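The Second Shelf
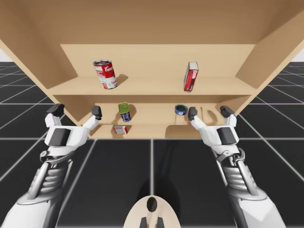

Simulation render: Badismont Story Archive

The planner had been failing on the upper shelf since six in the evening. By the time the rest of the floor at Pletton had gone home, I had 2,080 runs in the log and a cold cup of tea.

The task was called Preritz, after the street the office was on. Two arms, one cabinet, a few groceries. The left arm was to take the soup can and the right arm the tall red box, and neither was to touch anything on the way. Every piece of software passed it in the end, or was taken off the list.

Ours was called Tudose. It found a path for the left arm in good time. It found a path for the right arm too. Then it put them together and stopped, with the grippers level with the lower shelf, and reported that no solution existed.

I made the collision margin smaller. It stopped in the same place. I gave it 14 seconds to think instead of 2, and it used all 14 and stopped in the same place.

At half past nine I opened the viewer and watched a run at quarter speed, which I should have done at lunch. The arms came up from below, one on each side, and waited. Nothing was near them that shouldn't have been. I turned on the collision shapes.

There was a second shelf across the opening. It had no colour and threw no shadow, and it sat a hand's width in front of the real one. Someone had moved the upper shelf back in the drawing and left its collision shape where it was. The planner had been looking at a board for weeks and telling us so, and we had been changing its settings.

I deleted the board and ran the task again. The left arm rose past the lower shelf and closed on the can. The right arm went in after the box, more slowly than I would have liked, and brought it out.

Then I looked up who had moved the shelf. The change was from July, one line, no comment. It was mine.

I wrote it up as it had happened. In the box marked Cause I put "cabinet model", then took that out and put my initials. I set the overnight batch going - all the old runs, with the same seeds - and rinsed the cup.

On the way to the lift I could see the monitor through the glass. The arms had gone back to the start and were coming up again.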